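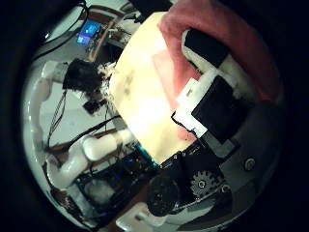 Zyanya Quintero asks why I'm so down on the new Gundulia good-practice guide when at least someone wrote one. Fair. I've read all 227 clauses, so let me answer properly.

Most of them say "appropriate." Appropriate speed, appropriate distance, appropriate supervision. Two arms working one shirt on a table: what's appropriate? Clause 41 doesn't say.

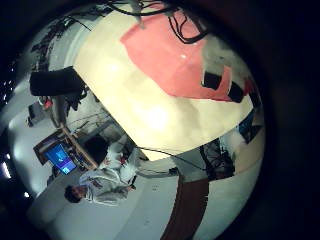 And supervision is where I get really grumpy. The guide wants an operator "in attendance." At a desk? Within reach of the stop button? Looking at the arms or at a monitor? Any of those would pass an audit as written.

Cables get one line — "kept tidy." I'd trade that for a simple check before power goes on, signed by whoever does it. 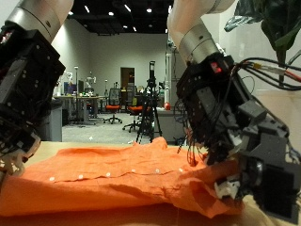
Same with cloth. Fabric bunches up under a gripper and hides the fingertips, and the pinch section only talks about rigid parts. Dallico sent in a comment on this last July. I can't find it in the final text.

The badge costs 300 dollars, by the way. I'd want clause 41 fixed before I paid it.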